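Ticket 621 - Flirnier spit drawn as an island, tidal channel wrong
Product: Skenard coastal atlas, web + print export
Opened by: Yamuna Thevar
Assigned: Emiliano Cifuentes
Status: fix in, print export still open

2026-03-24

Yamuna Thevar
The Flirnier spit shows as an island in the atlas from zoom level 12 down. It isn't one. It's joined to the mainland at the north end by a shingle neck, you can walk it at any state of the tide. At zoom 11 and out it's correct. Print export has it as an island at every scale. Label also wrong, says "Flirnier I." Teachers are using this for the coastal landforms unit so would like it sorted before May pls.

Emiliano Cifuentes
Can reproduce. Zoom 12 and in, there's a channel 40 m wide cut clean through the neck. Not in the 11 tiles. Checking which source each level pulls from.

Emiliano Cifuentes
OK so 11 and out comes from the old hand drawn coastline. 12 and in is the new one, traced off elevation. Anything under the waterline value gets cut as sea. Neck is low but not that low. Looking at the raw grid.

Yamuna Thevar
Same thing on the Achari side maybe? The bar across the lagoon mouth has gone and the lagoon is filled in as open bay. Didn't used to be.

Emiliano Cifuentes
Yes, same. Good spot. Adding to this ticket, not opening another one.

Akinyi Nzioka
Jumping in from data. What waterline value are you using? There are 2 in the config. One is mean sea level, other is mean high water springs. Legend says coastline = high water springs. If somebody applied the offset twice you'd lose every low neck and bar on the map and keep the cliffs looking fine.

Emiliano Cifuentes
Checked. Offset is in the grid already AND in the trace step. So yes, twice. Taking it out of the trace step.

Tried:
- removed offset, retraced Flirnier square only. Neck is back. Spit is a spit.
- Achari square: bar back, lagoon closed except the real gap at the east end
- compared against the old coastline. Small differences at the tip of the spit, expected, it grows
- label still says "I."

Rostam Abbasi
Label is a seperate table. The namer looks for any closed polygon smaller than the cutoff and tacks "I." on if there's no type given. It won't take it off again by itself once written. You have to clear the row and rerun. I cleared Flirnier. How many others got caught?

Emiliano Cifuentes
Ran the diff over the whole coast. 129 features changed type between old and new trace. Most are rocks and skerries which really are islands at high water, those are fine. Will send you the list of the rest, all necks, bars and a couple of tombolos.

Akinyi Nzioka
Careful with the tombolos. Some do cover at springs. By our own legend those are islands and should stay islands even though people call them otherwise. Don't bulk revert.

Emiliano Cifuentes
Not bulk reverting. Going down the list by hand against the tide notes.

Yamuna Thevar
Web looks right to me now, both places. Hard refresh needed. Print still has the island.

Yaowalak Phetsri
Print runs off the tile cache on the Lustness box, not the live tiles. Cache hasn't been rebuilt. Started a rebuild, stopped halfway, cache drive dropped out. Log says device not found, then finds it again, then not. No errors on the drive itself. Cable I think.

Rostam Abbasi
Don't resume the half rebuild, start clean. Otherwise you get old coast on one sheet and new coast on the next and the shorelines won't meet at the sheet edge. Been there.

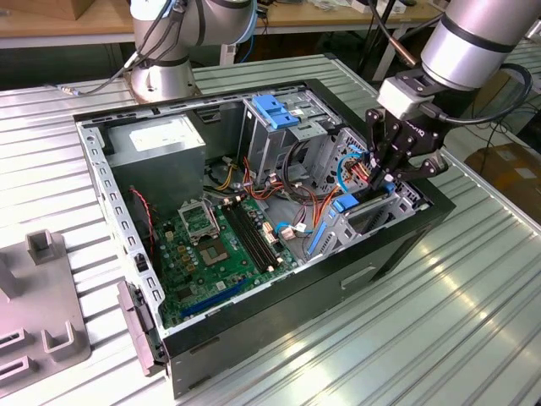
Yaowalak Phetsri
Print steps for the Flirnier and Achari sheets, in order: clear the old cache, rebuild from zoom 12 in, rerun the namer, export both sheets, check the neck and the bar against web. If the drive drops again mid-run, power off and unplug first, then get the tower on its side with the cover off like that, you can get in among the wires without pulling anything else. Reseat both ends of the drive cable, then start the rebuild from zero. Leaving ticket open until Yamuna has seen the new sheets. Tombolo list still with Emiliano.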